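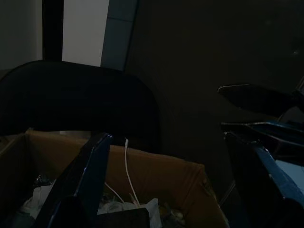
Two robot arms at a cardboard box. The big black finger belongs to the gripper.

How do you look after a robot arm?

Print this page | Send by e-mail
Shared 60 times | 2 comments

Your bicycle needs oil on the chain and air in the tyres. A robot arm needs care too. On this page of Lernilura we follow one pair of arms through its morning check. The two arms stand in a workshop in Skodley, and they learn to sort rubbish. Their names are Moffat and Callent. The person who looks after them is Misaki Kubo.

What is a gripper?

A gripper is the hand of the robot. Yours has five fingers, but many robot hands have only two, and these can do a lot. They close on a thing, hold it, and open again to let it go. The part between the hand and the arm is called the wrist, the same as with you.

Before the power comes on

Misaki starts at half past eight with a soft cloth. The arms are switched off and she has pulled out the plug. This is the first rule of the workshop: no hands near the gripper when there is power. A robot arm does not feel that your thumb is in the way.

She wipes each finger from the bottom to the tip. Old rubbish is sticky. There can be juice on it, or glue from a label, and if a finger is sticky then the bag does not fall when the gripper opens. It hangs there and the arm carries it around like a flag!

After the cleaning she looks at the screws. Each finger is held by 2 screws, and when the arm moves all day they become a little loose. Misaki does not turn them with all her strength. She has a special screwdriver which clicks when the screw is tight enough. If you hear the click, you must stop.

Finding zero

Now the power may come on. Misaki stands behind a yellow line on the floor and presses the start button. The first thing that the arms must do is to find zero.

What does it mean? Try this. Close your eyes and touch your nose. You could do it, because your body knows where your arm is. A robot arm knows this only when it has a place to begin counting. So each joint turns slowly until it comes to its starting mark, and from there it counts every small step. Moffat and Callent have 6 joints each, not counting the gripper. When all of them have found zero, a small lamp becomes green.

If the zero is wrong, the arm will miss. It wants to take a bottle and it takes air. Or, which is worse, it pushes the finger into the table.

Testing with a box

The last part of the check is done with a box of real rubbish. Cardboard is good for this. It is soft at the sides, and when an arm makes a mistake it bends the box and not the finger.

A crumpled plastic bag is one of the most difficult things for a gripper. A wooden block has the same shape all day, but a bag changes its shape each time you touch it. In the box in our picture there is white plastic, all wrinkled, and the finger is right over it. A thin white cable hangs down into the box too. Cables are also difficult, they like to wind around things.

With two arms there is one more thing to check. They must not hit each other! Misaki lets them move very slowly at first, one after the other, and later both together. She keeps one hand at the red stop button. The complete check takes 15 minutes on a good morning.

And if something breaks?

The part that wears out most quickly is the rubber pad at the tip of a finger. Misaki has a drawer with new ones. She peels off the old pad, cleans the place where it was, presses the new one on and lets the glue dry during lunch. Then she must do the zero again, and the box again. In May she had to change a motor in Callent's wrist, and for this she needed a whole afternoon and a lot of tea.

Try it at home

Take two wooden spoons, one in each hand. Put a crumpled plastic bag in a box and try to lift it out with the spoons. Then put a little honey on one spoon and try again. Can you let go of the bag? Ask an adult before you take the honey, and wash the spoons after.

Words to remember

Gripper: the hand of a robot.
Joint: a place where the arm can bend or turn.
Zero: the place from where a joint begins to count.

Print this page | Send by e-mail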